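Gripper choice for a tabletop kitchen set: stock two-finger or compliant?

6 min read

Benchtest_Ro

I run a small arm over a fixed kitchen layout and need to pick one gripper before March. Candidates are the stock parallel gripper and the Nelten compliant fingers. The controller is a Wirneo, same gains for both. Top view at the start pose: 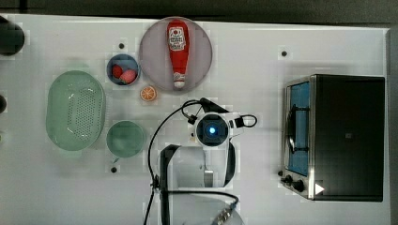

What I have tried so far

Stock fingers, 559 grasp attempts across the set. The ketchup bottle on the plate is fine if the approach is square to its long axis. The orange slice is the problem. It lies nearly flat on the table and the fingertips close above the cut face. Lowering the approach height by 2 mm helps, but then the tips drag on the table. I have not mounted the Nelten fingers yet. Is the swap worth it, or should I fix the wrist camera first?

We use this next overhead view to set the crop. The cable loop to the left of the arm is inside the crop at the moment.

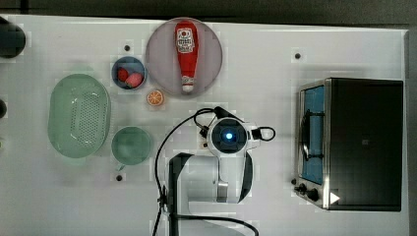 Torque_Limit

Fix the camera first. A 2 mm height error can come from calibration alone, and new fingers won't remove it. Redo the hand-eye calibration with at least 9 poses, spread in tilt as well as position. Then repeat the slice only. Also reroute the cable. A loop that size can pull on the wrist and will sit in front of small items in some poses.

Check your side views too. With the gripper up at the oven, you want the table items clear:
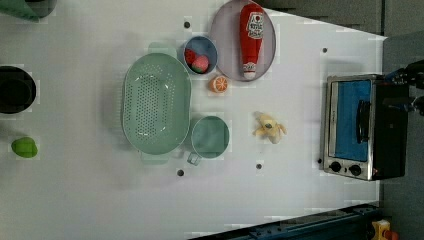 Gripper at the toaster oven, right edge of the view.

wultcombe_lab

Compliant fingers are better on soft stuff. We switched at Wultcombe and kept them.

Torque_Limit

Soft items, yes. For the banana I would test both sets, 6 grasps per finger set, with the peel open. The flaps give a wide outline and a planner that uses the outline will open too far. An oblique camera helps you see which part the fingers are lined up with.

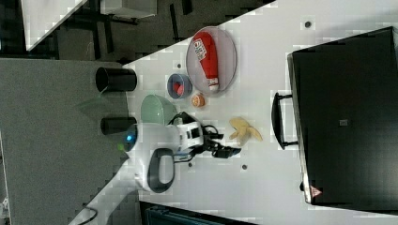

Oblique view, gripper next to the peeled banana.

Log commanded width and measured width on every grasp. The Wirneo export has both columns, off by default.

We use cookies to remember your settings. Accept | Manage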